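Datasets > Manipulation > Pralteo Tabletop

Pralteo Tabletop, data card

Maintainer: Bernardo Magalhães
Last edited: Oct 8, 2024

Summary

Pralteo Tabletop is a set of teleoperated episodes for training two-handed policies on small household objects. Each episode holds head camera video, joint positions for both arms and hands, the operator's commanded positions, and one line of task text. The current release has 3000 episodes across 34 task texts.

Collection

Episodes were recorded at the Macedo site on a fixed table. The operator starts with both hands raised and objects standing on the tabletop. Start positions are drawn from a list and shifted by hand between episodes. Recording begins on a pedal press and ends on a second press. Episodes in which an object leaves the table are kept and labeled "dropped".

The head camera is the only view included. Wrist views were recorded for part of the set but had timing gaps and were left out. 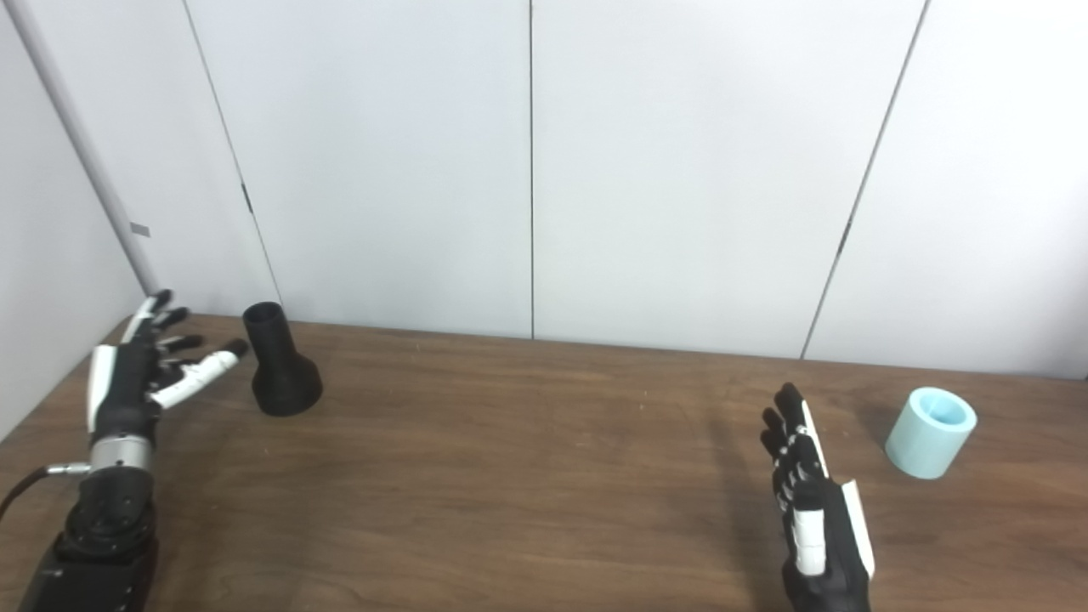
Simão Frade wrote after the first release that the commanded positions lag the measured ones in the thumb channels, and asked whether a policy trained on commands would close too late on narrow objects such as bottle necks. He suggested training on measured positions for the thumb and on commands for everything else.

The lag is real. It comes from the smoothing filter in the glove driver and amounts to 2 control steps. Files from November onward will store the unfiltered command in a separate field, "cmd_raw". Existing files will not be rewritten. Shift the thumb channels at load time with the flag --thumb-shift 2.

Known limits

- One table and one wall. Expect weak transfer to other backgrounds.
- Transparent objects are absent.
- Task texts are in English only and were written by 8 operators. Wording differs between them ("cup", "mug", "beaker" for the same object).
- No force or touch readings.

Splits

Train and test are split by task text. Do not reshuffle by episode; neighboring episodes share start positions and the test score will be too high.

14 comments | 6 shares

Related
Fillach: drawer and hinge episodes
Gutside: glove driver notes
Pralteo Tabletop: loader changelog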